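Plurstead shop puts its robot rules in writing
23/08/2024

I dropped in at the Zeleke repair shop in Plurstead this week, and the big talk there is a three-page rulebook (yes, three whole pages!) for robots that work inside computers. It's called the Ranell code, and the shop starts following it for real in September.

The idea is pretty simple. Before a gripper goes anywhere near a motherboard, a person has to sign off on the case: power cord pulled, side panel off, static strap checked, stop button within reach. I've been writing about bench work for years and I still forget the strap, so I felt a little called out.

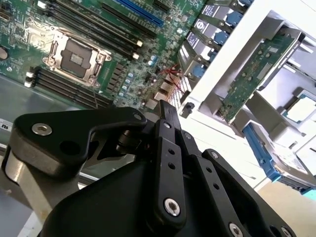

What the code asks for

Speed gets a limit first. Inside a case the arm may move at no more than 50 millimeters a second, and it slows to 20 for the last bit before it touches a part. Cards get held by the shroud or the bracket -- never by the gold contacts -- and they come straight up out of the slot. 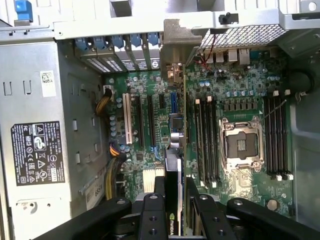
Wilma Van Rooij thinks the speed limit is the easy part. What matters more to her is the rule on stopping: if a card resists, the arm has to let go and wait for a person, and the software isn't allowed to try again by itself. She'd like to see that one printed on the wall in very large type.

I'm with her on that. Getachew Gidey showed me the shop's log, which has 214 card pulls in it so far, and every stop gets its own line with the name of the person who cleared it. It's dull reading, and I mean that as a compliment!
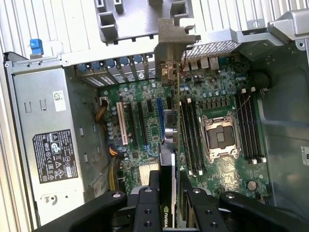

Graphics card in the gripper, side panel off.

Druvisard, the parts reseller across the street, is looking at the same code for its own benches. Liya Fikre told me they want clearer wording on labels first, so that a card's model gets written down before it goes in a bin.

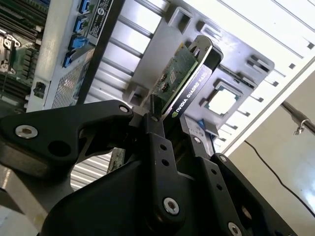

Does a small shop have to follow any of this? The Ranell code is voluntary, and a shop can take up the sign-off and stopping rules first and add the rest later.

Copies are at the Zeleke front counter, and Abrehet Abdella is taking comments on the wording through the end of September.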